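I started at Codberg on the packing side, back when packing was a row of benches, a radio and whoever had turned up. We do mixed parcels for small shops. Somebody orders a snack, a roll of tape, a pack of cards and a bag of little plastic bits, and one of us finds them, checks them and puts them in a box. Lovely job if you like pottering (I do), murder on the wrists by the end of a shift.

So when the email came round in March saying we were getting a robot from Drerkia, the tea room went exactly how you'd imagine. Half of us were looking up bus times to the Fustmont depot to see if they were hiring. The other half wanted to know if it would do the mugs.

I put my hand up for the training because it came with a quieter room and a chair. I'd pictured an arm bolted to the floor, like on a car line, and instead it has two hands, with fingers! I spent the whole first morning looking at my own thumbs and feeling a bit funny about it.

My part is setting out the table. I put things down, it has a go, I write up what went on and then I put things down again. Some of it is stuff you'd never think twice about. Wrappers are a pain, being shiny and crinkly and never the same shape two days running. Flat cards are worse, and I say that as someone who has broken many a nail getting one off a bench. The little white pegs are the ones I've got a soft spot for. They roll, they hide, they point whichever way they fancy, and when you see one pinched at the ends of those black fingertips you do find yourself holding your breath. 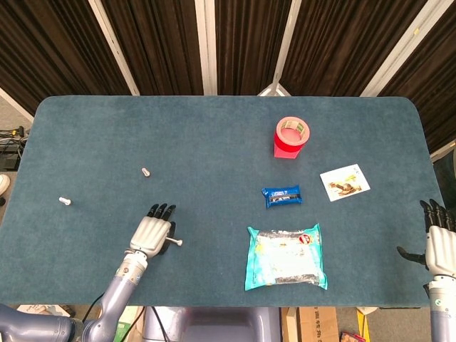 Issue 60

Three pegs in that lot, one of them up in its left hand, with the tape on its red base over on the far side and the snack wrapper and the card for company. The flat packet with the turquoise border is the sort of thing I'd have thrown in a box without looking in my old life. Now I have opinions about where it goes on the table.

What's changed for people, then? Well, the benches are still there, but there are fewer of us on them at any one time, and I'm not going to pretend otherwise. Two people who left in the spring weren't replaced. Management call that natural turnover. The rest of us call it something shorter. Nobody has been let go so far, and we got that in writing, but only after we'd asked three times.

The odd thing is how much of the work has turned into talking. I used to go a whole shift saying nothing but "pass us the tape". These days I'm forever explaining to the Drerkia lot how we do things, and half of it I didn't know I knew. Which end of a packet you hold. How you can tell by the feel that a bag's got a split in it. I filled a notebook with this and they typed it up into a list with 869 lines in it, and I was chuffed to bits for a day and then lay awake wondering if I'd just written out my own job and handed it over. I still go back and forth on that one.

Pay went up a bit for those of us on the training, which caused a row, and fair enough. The people on the benches are doing what they always did, with fewer hands. We've asked for the training turns to be shared out properly so that anyone who wants a go gets one. The latest answer is "after the summer", so I'll believe it when there's a rota pinned up.

My wrists are better, mind. I've not worn the splint in weeks, and I've started knitting again in the evenings, a jumper in a green I now rather regret.

Next month they want us to try it with the glass jars. I've asked for a broom.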